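Proyecto Lekota: clasificar la fruta y la verdura fuera de la cocina

Informe de la asignatura, 25 de enero de 2022

Cuando empezamos a pensar en este trabajo, en junio, la idea era muchísimo más modesta: queríamos saber si una persona que pasa temporadas largas en su habitación (convaleciente, por ejemplo, o en un piso compartido con la cocina siempre ocupada) podía separar la compra con comodidad sobre la propia cama. Nos encariñamos con el tema y acabamos probando tres superficies en el piso de Prutby, con un presupuesto de 122 euros que estiramos todo lo que pudimos.

La cama nos dio bastante guerra, porque el colchón cede y lo redondo tiende a buscar los huecos. Por eso la cubrimos con un plástico, y por eso también dejamos la verdura en plato y en bol, mientras que la fruta va suelta, que es como sale de la bolsa y como nos interesaba estudiarla.
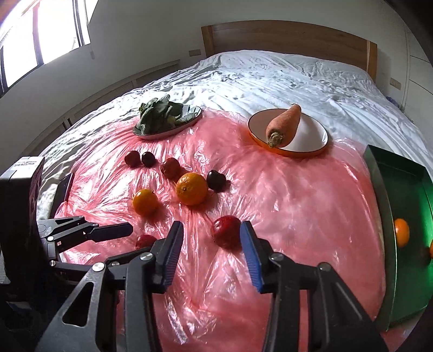 Figura 1. Superficie de cama con plástico rosa: hojas verdes en el plato ovalado, zanahoria en el bol y fruta suelta.

De esta disposición nos gustó sobre todo el color, ¡y no solo por lo bonita que queda! Una mandarina grande se localiza enseguida sobre el rosa, pero las ciruelas y las cerezas oscuras se parecen bastante más entre sí, y ahí hay que fijarse en el tamaño. También aprendimos que las arrugas del plástico brillan mucho con la luz de la ventana, así que para la próxima serie nos gustaría comparar con un mantel mate de algodón.

Las notas completas están en el cuaderno Brilton del grupo, junto con las hojas de la mesa plegable y de la bandeja. Queda pendiente repetir la prueba de la cama con un colchón más firme.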